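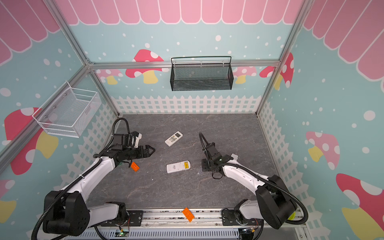
Two arms, two remotes: the battery task at the Culbridge station.

Culbridge Two-Arm Club: Frequently Asked Questions

These are the questions which parents and new members write to us most often. If your question is missing, please write to Purificación Cantero at the club address. She answers on Tuesday evenings, so please have a little patience.

Who can join the club?

Any student of the school from ninth grade up. You do not need to know programming when you come. In the first weeks you will drive the arms by hand and learn to write the log, and the programming comes later. We have places for 21 students each term. When the list is full we keep a waiting list, and it moves more often than people think, because some students leave when the basketball season starts.

What does the club do the whole term?

We prepare for the Wavholm Cup, a competition for school teams with two-arm stations. Each team receives the same list of household tasks and must show that its arms can do them together. This term our list has the battery change of a remote control, the passing of an object from one arm to the other, and sorting of bricks. The battery change is the most difficult one and we spend most of our time with it.

Why is changing a battery so difficult? I do it in ten seconds.

You have fingers that feel. Our grippers have only two fingers each, and the students must decide everything in advance: which arm holds the remote, which arm works on the battery side, from what angle to come. A remote control is light and it slides away when you push on it. If one arm presses too much, the other arm loses its position. The students learn a lot about planning from this task, and also about staying calm.

Do the students control the arms, or does a program?

Both. First a student controls the arms and we record the movement. One good movement is one "run." For one task we want 200 runs before we train the program. After the training, the program tries alone and the students write down what happened. Then usually we discover that our runs were too similar to each other, and we record more of them with the remotes placed in other positions.

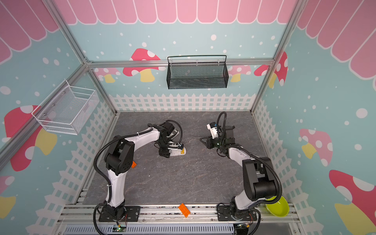
Both arms over the table, with the brick on the front rail.

How are the groups made?

A group has 4 students: one for each arm, one for the log and one for the table. The table person puts the objects in their places before each run and is the only one who may reach inside. We change the roles every meeting. Please do not ask to be always the driver. We understand the wish, but it is not fair to the others.

Is it safe?

We have rules, and we are strict with them. Long hair is tied back and sleeves are rolled up. Before the table person reaches inside, both drivers say "hands off" in a loud voice and wait for the answer. The stop button is in reach of the log person all the time. Whoever forgets the call sits out for the rest of the meeting, also if it is the best driver.

What does it cost?

The fee is 200 dollars for the school year. It covers spare parts, batteries and the registration for the cup. The bus to Wavholm is paid separately. If the fee is a problem for your family, talk to Ms. Cantero in private and we will find a way.

Can my child take a station home?

No, I am sorry. We have a simulator called Isteck that works on a normal laptop, and we give every member a login in September. It is enough for practicing the camera angles and the order of the steps. It is not good for learning how hard to grip.

Is the tool part of the task allowed in the cup?

Yes. A team may use one thin tool in one gripper, if the tool is on the table list which is handed in before the start. The tool must stay in the gripper or on the table. Dropping it outside the work surface costs points. Ask your group leader for the printed rules, section "Tools," because last year's version is different.

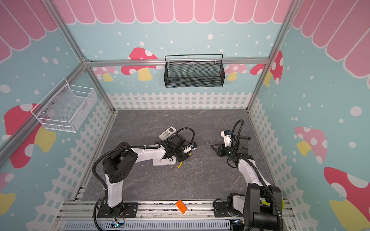 Prendergast wrote to us under this answer that his team lost most of its points in the handover, when both grippers came to the middle at the same time, and that he would tell every new group to let one arm wait and count to two before the other one moves.

We thank him for this advice and have added the waiting step to our practice sheet.

What happens if my child misses a meeting?

Please send a short message before 3 p.m., so that we can make the groups again. After three missed meetings without a message we give the place to the next student on the waiting list.

Can parents come and watch?

Yes, on the last meeting of every month. Please stand behind the tape on the floor and do not speak to the drivers during a run.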